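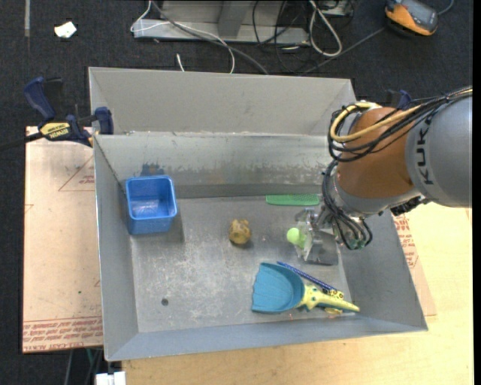

Greifarm über der Metallwanne, links hinten der blaue Behälter.

Werkstatt-Tipps: Sortierplatz mit Roboterarm
Hinweise für Beschäftigte der Werkstatt Skumbridge, Stand 11/3/24

Mit der Umstellung des Sortierplatzes entfällt das Greifen von Hand in die Wanne. Die Aufgaben verlagern sich auf Vorbereitung, Aufsicht und Nachkontrolle.

Wanne fixieren. Schraubzwingen am oberen Rand vor jeder Schicht auf festen Sitz prüfen.

Teile vereinzeln. Flache und längliche Gegenstände nicht übereinander ablegen – der Greifer erfasst sonst leicht zwei Teile.

Behälter an seinem Platz lassen. Wer ihn versetzt, meldet dies der Aufsicht, damit die Ablageposition neu eingelernt wird.

Kabel am Arm nur im Stillstand und nach Freigabe berühren. Scheuerstellen sind sofort zu melden.

Wannenboden mit einem fusselfreien Tuch reinigen, keine Scheuermittel verwenden.

Die Einweisung dauert 48 Minuten und gilt als Arbeitszeit. Bisherige Sortierkräfte werden bei der Besetzung der Aufsicht vorrangig berücksichtigt. Anmeldung bei Annag Gillies, Raum 13.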